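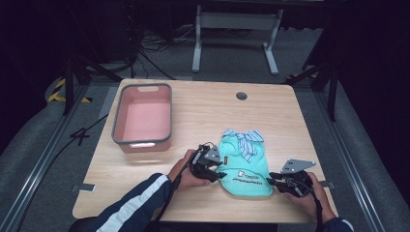

4. Washing and drying after surgery

The Raven recovery vest is made to be worn for the full healing period, so you will need at least two in rotation. Wash each vest before its first use. Any close-fitting pet shirt your vet has approved in place of the Raven can be cared for the same way, including one with a bow or collar at the neck and a printed logo lower down, like the mint-green one laid out on the table.

4.1 Fasten all closures and turn the vest inside out.
4.2 Rinse blood or ointment under cold water. Do not use bleach.
4.3 Machine wash at 30 °C with a fragrance-free detergent.
4.4 Dry flat in the shade. Do not tumble dry.
4.5 Check the seams over the incision area before refitting.

Note: Colours may fade slightly over the first 5 washes.

CAUTION: Never refit a damp vest. Moisture against the stitches can cause infection.

CAUTION: If your pet has chewed through the fabric, remove the vest and call your vet.

Replacement vests are sold through Dimitriou in Totcombe. Quote part 417 and your pet's back length in centimetres.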